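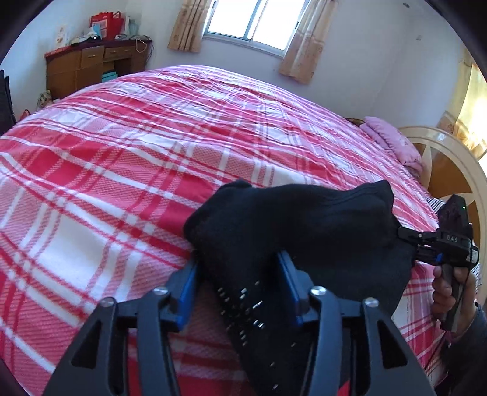 Fig. 8.1 A black sock held between two hand-held grippers, over a plaid bedspread.

Chapter 8
When the Work Changes Hands

Start with a sock. Soft, no fixed shape, never lies the same way twice. A person pairs and folds one without looking. For a machine it is still one of the hard jobs, and a good place to begin a chapter on automation at work.

The case we follow is Kistard, a linen and garment service in Kiteddale. Sorting, pairing, folding, bagging – all by hand until the Predum line went in on January 13, 2020. Flat items first. Towels, pillowcases, sheets. Socks and anything stretchy stayed on the tables.

Rodica Coman ran the folding tables then. Her notes from the first weeks are short. Fewer sore wrists. More standing and waiting. Two folders moved to machine tending, with a pay grade to be settled "later". By March it was still not settled, and teh union rep from Costigan had started coming to shift meetings.

Output went up, roughly 2,459 flat pieces a shift on the new line. The hand tables did 459 of the awkward ones. Which number got talked about in the office? Keep that question in mind for section 8.2.

Terms to know before you read on: task, job, deskilling, machine tending, handover. A task is one piece of work. A job is a bundle of them. Automation mostly takes tasks, and what is left of the job gets re-bundled – sometimes with the workers in the room, somtimes without.

Section 8.1 looks at how the tasks at Kistard were split up, and who did the splitting.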